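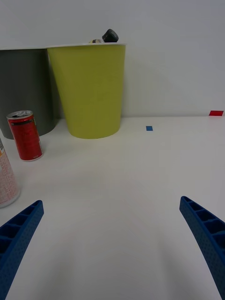

Two containers at the back of a white table.

Grulladel: a data set of resonating air columns

Grulladel is a collection of 2,895 short recordings of air ringing inside tubes, jars and bottles. Blow across an opening and the air inside picks out its favorite pitches – we love this stuff, and we wanted plenty of it in one place for intro physics classes! Recordings come from Hestville and Goketwood.

What's inside
clips/ – mono WAV files, one per take
shapes.csv – length, inner diameter, open or closed ends, air temperature
peaks.csv – the first resonant frequencies, picked by hand
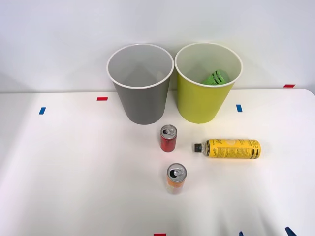

Straight pipes are the best place to start, and 845 clips cover them. With one end closed, the lowest pitch has a wavelength close to four times the length of the pipe, and students can check it with a ruler and any free spectrum viewer. Then try something less tidy! A paper cup like the gray one, wide at the mouth and narrower at the base, is a cone with its tip missing, so the simple pipe rule gives the wrong note. Working out how far off it is makes a great lab afternoon.
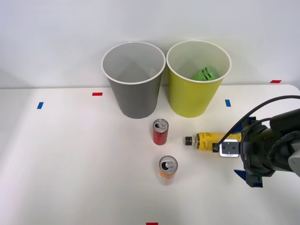

Known problems
Temperature is missing for 634 clips, all from Goketwood. Treat any speed of sound you get from those with care.
End corrections are not applied in peaks.csv.
A fan can be heard in some of the March takes.

Splits
The test split holds out whole tubes, so no tube appears in both parts.

Credits
Recorded by Oana Anghel and Rowena Ignacio, with file checks done using Dankwa version 2. New shapes are very welcome – the odder the better!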